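Section 4. Washing and Drying Knit Covers

4.1 Scope

This section applies to the Teixeira 632 front-loading washer and the Teixeira 906 condenser dryer when used for knitted protective covers, sleeves and leggings. For woven workwear, see Section 5. For items with a rubber or foam backing, do not use either appliance.

4.2 Before loading

1. Check the care label. If the label is missing, use program K2 (Knit, Cool).
2. Empty all pockets and close zippers and hook-and-loop straps. An open strap will pull threads from the knit.
3. Turn each sleeve and legging inside out.
4. Shake out grit and lint over a bin. Do not use compressed air.
5. Sort by color. Dark grey and black covers may be washed together. Wash new dark covers separately for the first two cycles.

NOTE: Covers stained with machine oil must be pretreated with Besidine liquid. Apply to the stain only, leave for ten minutes and load without rinsing.

4.3 Washing

1. Load the drum to no more than two-thirds of its height. Do not press the load down.
2. Pour detergent into compartment II. Leave compartment I empty.
3. Turn the selector to K2. The display shows the remaining time.
4. Press SPIN until the lowest setting is shown.
5. Press START. The door locks after a short delay.

CAUTION: Do not use bleach or fabric softener. Softener coats the fibers and reduces the grip of elastic cuffs.

If code 931 appears, the load is out of balance. Wait for the door to unlock, spread the items evenly and restart the program. If the code returns, remove one item. A single heavy cover may also trigger the code; add a towel of similar color.

4.4 Drying

1. Clean the lint filter and empty the water tank.
2. Turn the covers right side out.
3. Select LOW HEAT. Do not select TIMED DRY for knits.
4. Remove the load as soon as the signal sounds.
5. Lay the covers flat on a Curkar mesh rack until cool.

CAUTION: Do not hang wet knits by the cuff or waistband. The weight of the water will stretch the fabric, and the change in length is permanent.

4.5 Inspection and service life

Inspect hems and seams after every wash. Small pulls may be worked back through to the reverse side with a blunt needle. Do not cut them. Replace a cover after 100 wash cycles, or sooner if a hem has opened or the knit has thinned. Record the cycle count on the Analetti tag sewn inside the waistband.

Questions about this section should be sent to Mafalda Quintela, Product Documentation.

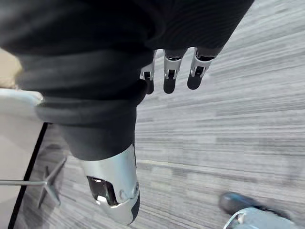
Shrinkage is checked after drying, once the cover has cooled fully, and is measured along the sleeve from shoulder seam to hem. Compare the result with the length written on the tag. On a fitted cover, first let the fabric settle without pulling it straight. Bunching along a forearm, like that in the dark grey sleeve here, takes up length and gives a false low reading. Smooth the folds toward the hem by hand, keep the fingertips clear of the edge and measure again. If the two readings differ, use the second.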